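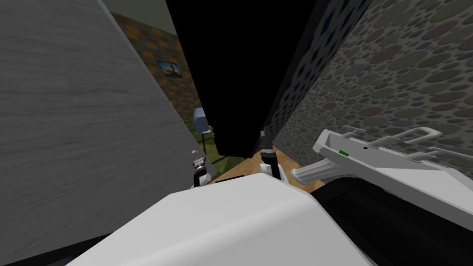
Doorway run 3929: stopped, still claiming to be fine

December, 4:40 pm
Posted by: Omley sim bench

Writing this up before I reset the stack and lose my temper along with the logs.

The job was the easy one. Fenero base, both arms up, go down the passage to the black door and through into the room with the checkered tiles and the green floor. It has done this often enough that I had stopped watching, and I'd like that noted as my contribution to the fault.

At step 539 the base stopped making progress. The planner went on sending forward commands, the wheels went on turning, and odometry reported a very pleasant trip through the doorway. According to odometry the robot is now well into the next room. According to the simulator's own pose it never got to the sill. The arms held position through the whole business, grippers pointing at the ceiling, so for once the arms are excused.

The part that bothers me is the protective stop. It should trip when commanded motion and true motion disagree for longer than the limit. It did not trip. I killed the run by hand. The little green indicator on the arm housing was green throughout, but it's a painted patch on the model and would be green at the bottom of a lake, so please don't write "status light normal" in the fault form. I have seen it done. I did it.

What I checked, in the order I thought of it

Door hinge. First suspect, because it's always the hinge. The door model came in with the Delter room pack and the last version liked to swing back by itself. Plotted the joint angle for the full run and it is a flat line. Hinge innocent, apology pending.

Arm width. Compared the planned footprint with the opening. There's clearance on both sides, less on the right where the forearm sticks out past the base, but clearance. Re-ran with the right arm tucked in and it stopped in the same place. So the elbow isn't catching on anything.

Lighting and textures. Someone will ask. The walls get re-skinned every run from the texture pool, and the combination of polka dots and bathroom tile is enough to make anybody blame the vision side. But localization was sane right up to the stop, and I replayed the run with plain walls and got the same fault.

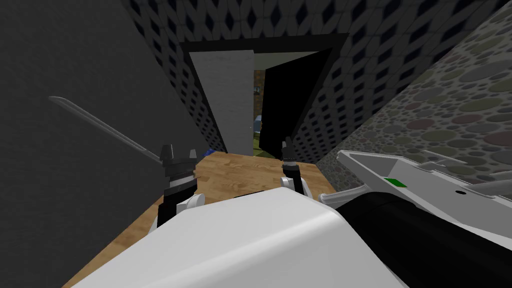
Collision layer. Should have been first. Turned off the drawn surfaces and looked at the collision shapes on their own, and there is a slab across the opening, low down, that has no drawn surface at all. It is an old threshold left over from the Tang layout. When the doorway was moved for the new layout, the visible sill was deleted and the collision shape was not. The base has been pushing against an invisible step with great determination.

Why it used to pass: the threshold was in a collision group the base ignored. The groups were renumbered with the latest room import, and group 3 now means "solid to everything", where before it meant "solid to nothing we care about". That is in the import notes, in plain words, on the second page. I read the first page.

Why the stop didn't trip: still half a guess. The monitor compares commanded speed with measured speed, and measured speed is taken from the wheels. Wheels were spinning nicely, therefore all was well. It needs to look at the body pose as well. On the real base this would mean a robot leaning on a door frame at full drive until something got warm, so I'm treating it as a safety matter and have marked the entry that way. Nothing goes to the floor robot until the monitor is changed and tested.

Done so far

Deleted the orphan threshold. Ran it 2 more times, through the door cleanly both times, ended up in the next room in fact as well as in odometry. I don't consider that proof of much.

Put the threshold back in a copy of the scene and kept it there as a test case. If the new monitor doesn't trip on an invisible step, the new monitor isn't finished.

Still to do

- Second input to the motion monitor, from body pose. Pick a limit that won't scream every time a wheel slips on the seam.
- Script to list collision shapes with no visible partner, across all the Delter rooms. I doubt this is the only one.
- Check the earlier passes since the import. Some may have scraped by on a different line through the doorway.
- Change the green patch so it follows the fault state, or paint it grey.

Logs are in the shared folder under the run number. The one called "final_final" is the wrong one — leave it there, I still need it for the hinge plot.

Recent entries
Gripper calibration drifts after lunch
Fenero base: wheel slip on the floor seam
Tang layout retired, mostly
Delter room import notes (read both pages)

This site uses cookies to keep you signed in. By continuing to browse you agree to their use. Accept | Settings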